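Filed under: Club News / Gear Talk

So I finally caved and bought a used camera, and I have been insufferable ever since. It's the Mirell, the little mirrorless body Tomás Hayes had at the swap table in May, and he'd been hinting at me about it for months. It came with two batteries, a strap that smells like somebody's attic, and the Vekier 56 mm lens, which is the part I really wanted (don't tell Tomás, he thinks I fell for the body).

I've put 624 frames on it so far, mostly portraits of my very patient sister and a lot of her dog. The lens is lovely wide open. Skin looks soft without going mushy, and the backgrounds just melt! Autofocus hunts a bit indoors at night, so I've gone back to focusing by hand for the dog, who does not hold still for anybody. 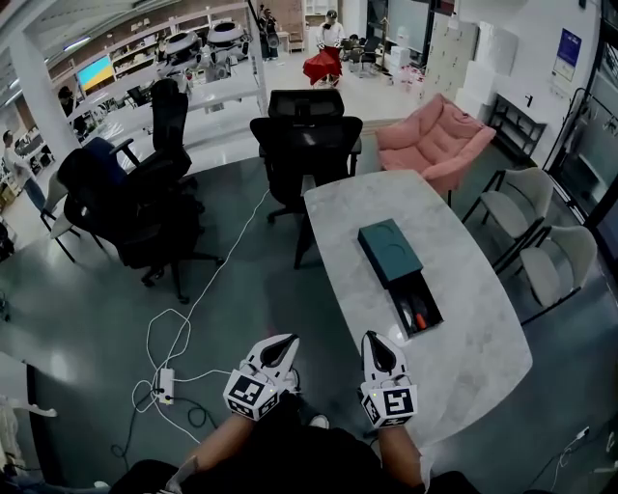 Hegarty Camera Club | Portrait Group

My one real gripe is the menus. Who puts the self-timer under "Playback"? I spent 20 minutes looking for it in the parking lot before our last outing, and I only found it when I was trying to delete something else. The grip is also on the small side, so if you have big hands, try one before you buy. I added a cheap screw-on grip from Edano and it's much better now, though you have to take it off to change the battery.

If you'd like to try the lens, I'll have it with me at the next portrait evening. Bring your own body if it has the same mount, or borrow mine for a few shots. And if anyone has a spare 2-stop filter they'd part with, come find me, I'll be over by the coffee.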